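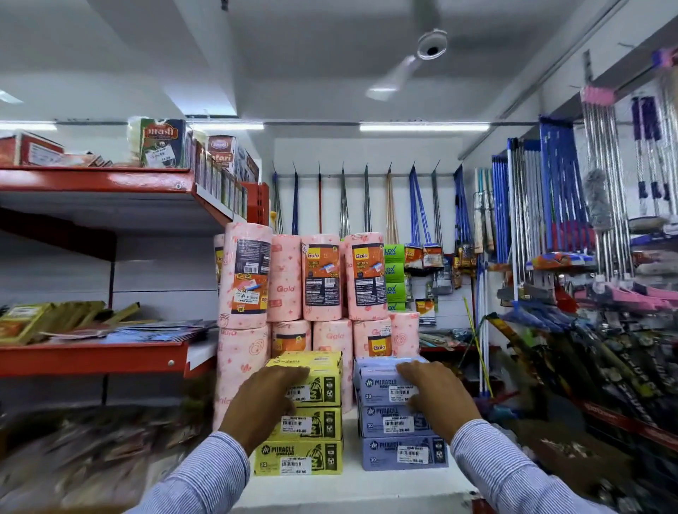 Hamish Brunton, Recording Secretary

Beseck Tenants' Association, May meeting. Started at 7:10 p.m., ten minutes late, waiting on the key. April minutes approved with one correction: the Ashby Street gate was "reported fixed," not "fixed."

1. Trash pickup

The management office wants to move us to Clandero, a private hauler, in place of the city truck. Their letter promises 13 percent savings. I asked what the 13 percent was measured against and the letter doesn't say. Their quote is $3,883 for the year and leaves out bulk items, which is most of what piles up behind Building C.

The office also says residents must bag everything, kitchen scraps included, and buy the bags themselves. Boxes of 30 were brought up as cheap enough. Maybe so, but a family with two kids in diapers goes through a box fast, and that cost is nowhere in the savings figure.

Motion to ask Clandero for a full price with bulk pickup included, in writing, before any vote. Passed, one against.

2. Raccoons

Second month on the agenda. The office's answer is still "tighter lids." The lids are tight. The bins tip over. Someone suggested bungee cords and two people said they tried that last year. Left open.

3. Laundry room

Zoltwood says the new card reader is "in transit." It was in transit in March. The $200 held back from their last bill stays held back until a card works in all the machines.

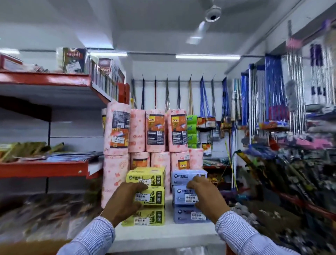 4. Parking survey

27 forms came back. The office calls this strong support for assigned spots. Nine of the forms were blank on that question, so I don't see how. Counts to be posted by the mailboxes so people can read them for themselves.

5. Other

Hall light on the third floor is out again. Request for a later start time was discussed and dropped.

Adjourned 8:35 p.m.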